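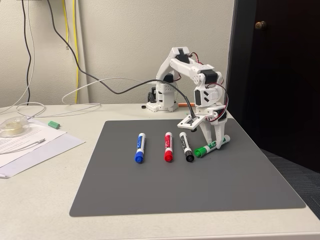
Rosalie Schnyder has been teaching evening bookkeeping at the Skarance adult school since March, and she will happily talk about markers for as long as you let her. "I came from an office where everything was on paper," she says, laughing, "and then they gave me this great big whiteboard, and oh, I fell in love with it!"

She writes income in black, spending in red, and anything a student ought to ask about in blue. Green took her longer to find a job for.
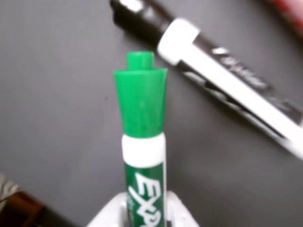

Her corrections go up last, after the class has had a good long argument over the totals. For those she reaches for green, an Expo with a cap as bright as its barrel, and she keeps a black one close by for rewriting the figure. "Last week we had 1,673 where it should have been 3,298," she says. "Everybody groaned, me included, and then a lady in the back row found it before I did, bless her." She stores her markers lying flat, a habit she picked up from her old boss at Trummer, and she goes through nearly 500 sheets of paper a term all the same.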